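Four nights at the Bustos, and why I'd go back in May

I promised my sister I would write this up before I forgot the details, and then of course I let it sit for weeks, so forgive me if the order of things wanders a little. We stayed four nights at the Bustos, the small guesthouse up the hill from the harbor in Otgate, and I have been recommending it to everyone who stands still long enough.

We got in on a Thursday, later than planned. The bus from the station runs every 20 minutes in the daytime but it thins out a lot after supper, and we had just missed one, so we walked. I wouldn't do that again with a suitcase! The hill is steeper than it looks on the map and the last stretch is all cobbles. By the time we reached the door my left wheel was making a noise like a duck. Amancay Godoy, who runs the place, came out onto the step when she heard us and took the bag out of my hand before I could argue, and then there was soup, even though the kitchen had been closed since eight.

Our room was on the second floor at the back. I had asked for the back because a friend stayed in the front two summers ago and said the delivery trucks start early. It was a plain room, very clean, with a good firm bed and one of those deep windowsills you can sit in with a cup of tea. No air conditioning, just a ceiling fan, and in May that was plenty. The shower took a while to run warm in the mornings (let it go a full minute, don't give up on it like I did the first day). I slept like a log all four nights. 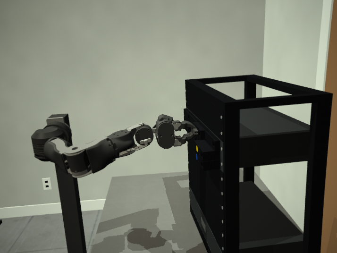 Do you need to book breakfast ahead at the Bustos?

Only on weekends, when people come up from the town for it. During the week you just wander down any time before ten and sit where you like.

And please do wander down, because breakfast was my favorite part of the whole trip. There was a flat bread with seeds that I have been trying to copy at home with no luck at all, and a quince jam, and eggs done however you wanted them. Emiliano Lagos does the cooking and he will give you seconds if you so much as glance toward the kitchen. We got to talking with the couple at the next table, who had been coming for years and always take the same corner room, and they told us to skip the boat tour everybody takes and go see the old mill instead. So we did, and it was lovely, though muddy. Bring shoes you don't love.

For the price, I thought it was very fair. We paid 100 a night for the two of us with breakfast, and they knocked it down to 70 for the last night because the water was going to be off for part of the afternoon. We were out walking anyway and never noticed. I had looked at the Mustalon down on the waterfront too, and it's pretty, and my friend Trevor Ouellet loved it when he was there, but he is a person who wants a pool and a bar and I am a person who wants a windowsill. If you like to have people around you in the evening you might be happier down there. The Bustos gets very quiet after nine – you hear the stairs creak and that's it.
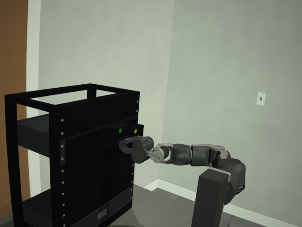 The one thing I would change is the parking, which we didn't need but which caused the couple at the next table some grief. There are only 5 spots behind the building and they go to whoever gets there first. If you're driving, call ahead and Amancay will tell you which side street to try. The public lot at the bottom of the hill is fine too, it just leaves you with that climb again.

We had dinner in the house once and ate out the other nights. The best of those was a noodle place two streets down from the church, where the owner, Diệp Bạch, talked us out of what we'd ordered and into a clear broth with greens and crab. She was right. We went back the next evening and had the same thing. I should have written down the name of the street but I didn't, so look for the green awning and the bench out front.

I've already asked about the same week next year. My sister wants to come this time, so I'm hoping for the two back rooms side by side, and Amancay has penciled us in.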